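Household and Shop Chores Working Group
Minutes of the meeting of 14/09/2025

Present: Keisha Calloway (chair), Dagim Gebretsadik, Solomiia Tkachenko, Darnell Begay
Absent with notice: Sandrine Fleury
Minutes taken by: Dagim Gebretsadik

1. Minutes of the August meeting

Accepted with one correction. Under item 4 the word "finished" is changed to "started".

2. Sorting of small bottles

Solomiia presented the state of the bottle work. The chore is the one asked for by Fuller: small bottles with white caps stand on a table and must go into bins. She reminded us that for a person this is a job one does while talking to somebody else. For the two arms it is still the main work of the month.

In the log there are now 2,528 attempts. Solomiia wishes to remove the first 300 from the rate, as the grippers had the old finger pads at that time. Darnell was against it. In his opinion the client will ask for all attempts, and it is better to give both rates on the same page. Keisha agreed with Darnell. Both rates will be given.

The bottles are clear and this remains a difficulty for the depth reading. A bottle which leans on the bin wall is harder again, and the fingers have little room on both sides of it.

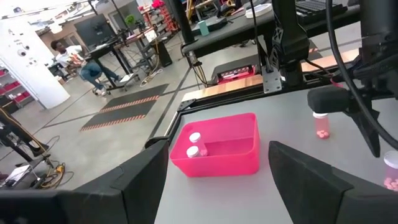
3. Can it be offered as a shop-floor job?

Long discussion. Cesholm has asked if we would put such a table in their packing room before winter. Darnell thinks yes, if one person remains near to it. Solomiia thinks no. She said that a machine which needs a person near to it does not yet do the chore, it only shares it.

Keisha asked what happens when the bottles are not put in a row by us before the start. Solomiia answered that since August the bottles are spread over the mat with no order, and the bins can also change their place. The teal bin and the red one are treated the same by the software — only the target is different.
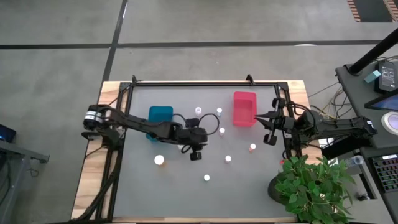 The arms are slower when both want to go to the middle of the mat, and one has to wait for the other. Darnell would like to see the waiting time in the log as a separate column. Solomiia will add it, but she does not promise it for the next meeting.

No decision about Cesholm. Keisha will write to them that we need about 800 more attempts before we can give an answer.

4. Household chores

Sandrine sent a note by mail, read by the chair. She visited Tisoser and saw their towel folding. It works with small towels and does not work with large ones. She proposes that we leave laundry out of our plan for this year and stay with tidying of tables. Agreed by all present.

5. Other matters

The Adams order for spare fingers is delayed. We have 2 sets left. Darnell will call them.

Solomiia asks that everyone write the reason in the log when they stop a run by hand. "Stopped" is not enough.

The date of the next meeting will be sent by Keisha.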